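Visit Report: Computer Assembly Cell, Skorkico Training Workshop

Prepared by Heloísa Camargo for the Equipment and Maintenance Working Group

Purpose of the visit

The working group was invited by Skorkico to see how its desktop computer assembly cell is set up and maintained. The visit took place in October and was hosted by Valdir Portela, who is responsible for the cell, and Tiago Calado, who carries out most of the daily upkeep. Ynyr Pumphrey attended on behalf of Nisen, and Ronaldo Andrade joined the group for the afternoon session. The present report is limited to the arrangement of the cell, its care and the repair procedures that were explained to us. Questions of cost were dealt with in a separate meeting.

Arrangement of the cell

The cell is used to develop and repeat the handling steps needed to fit parts into a desktop tower: processor, memory, hard disk and expansion cards. Mr. Portela began with the worktable, which he regards as the most important part of the installation. It is built from parallel aluminum rails, and the grooves between the rails allow stops and clamps to be placed at almost any point. The tower is laid on its side with the open face up, so that each part can be brought in from above.

Before work starts, the operator pushes the tower against its stops, checks that it does not rock, and confirms its position by moving the arm to 2 reference points on the chassis. If either point is out of tolerance, the position is taught again. Mr. Calado reported that most failed insertions recorded last year were traced to a tower that had not been seated properly, and very few to the arm.

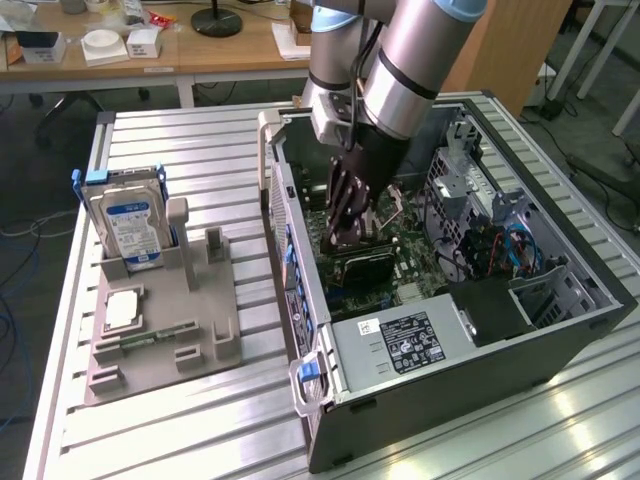

Cables inside the tower were discussed at some length. Drive and power leads must be tied back before the arm is allowed to enter the case, and the operator is expected to check them again after every change of tower. Mr. Pumphrey asked whether the leads could be removed altogether. The host replied that the cell is meant to deal with computers as they are found in service, and that the leads therefore remain in place.

The cell may be run with different gripping tools. A tool change takes 9 minutes when the work is done by a trained person, including the check of the tool center point. The mounting screws are tightened in a cross pattern and marked with paint. After a change, the first cycle is always run at reduced speed with the operator's hand on the stop button.

The parts fixture

Each part has a fixed place in a fixture kept next to the tower. The fixtures are 3D-printed on site, and the drawings are held by Jiden, which supplied the first version. Mr. Calado explained that the corners of the processor recess wear before anything else. Once a processor can be moved sideways by hand in its recess, the fixture is taken out of use and a new one is printed overnight. Worn fixtures are kept for comparison until the next quarterly review.

Ms. Camargo asked how often this occurs. According to the cell's log, the present design lasts for 300 loading cycles before the play becomes noticeable. An earlier design had thinner walls around the recess and had to be replaced much sooner.

Care and inspection

The maintenance sheet lists 7 daily checks. They are carried out before the first cycle and signed by the operator:

Table rails clean and free of screws or chips
Tower stops tight
Fixture seated, with no cracks at the posts
Gripper fingers clean and moving freely
Arm cable not rubbing at any joint
Stop button tested
Previous day's faults read and closed, or passed on

The weekly inspection adds the finger pads, the wrist screws and the full travel of each joint. Pads are wiped with a dry, lint-free cloth. Solvent is not used on them, following an incident in which residue was carried onto the contacts of a memory module. Mr. Andrade noted that his own workshop has no written rule on this point and asked for a copy of the sheet, which was provided.
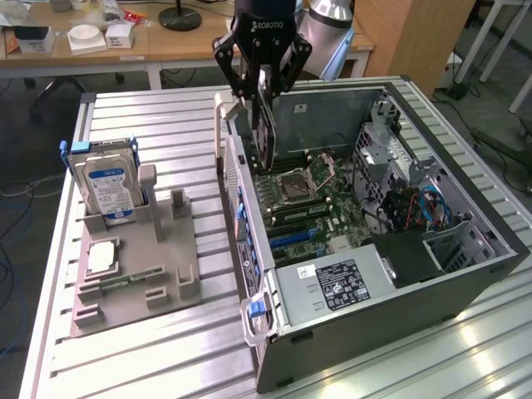 Gripping force is set separately for each type of part and may be changed only by Mr. Portela or Mr. Calado. Too little force allows a part to tilt as it meets its slot, and too much can bend a board or damage the components mounted on it. A thin part held upright between two fingers, as the gripper was holding one over the open case, leaves little margin in either direction. The processor socket stood empty at that point with its bracket raised, and we were told that a raised bracket must be entered in the program as an obstacle. The safe travel height is set above it, and the value is checked whenever a different model of tower is brought to the table.

Repair procedure

When the arm stops on a force limit, the operator does not restart it from the panel. The arm is first released and moved clear by hand, the part is removed, and both the part and its slot are examined under a lamp. The fault is then written in the log with the step number. A part that has been involved in a stop is set aside, even if no damage can be found, and is used from then on only for training.

Finger replacement was explained by Mr. Calado. New fingers are fitted in pairs, opened and closed several times without a load, and tested on a scrap board before returning to normal work. Spare fingers and screws are supplied by Rocha and stored in a labeled drawer, with the part numbers copied onto the inside of the lid of the tool case.

Points for follow-up

Mr. Andrade will circulate the daily maintenance sheet to members. Mr. Pumphrey will ask Jiden whether the fixture drawings may be shared outside Skorkico. The working group also wishes to receive the revised tool change instructions once Mr. Portela has approved them.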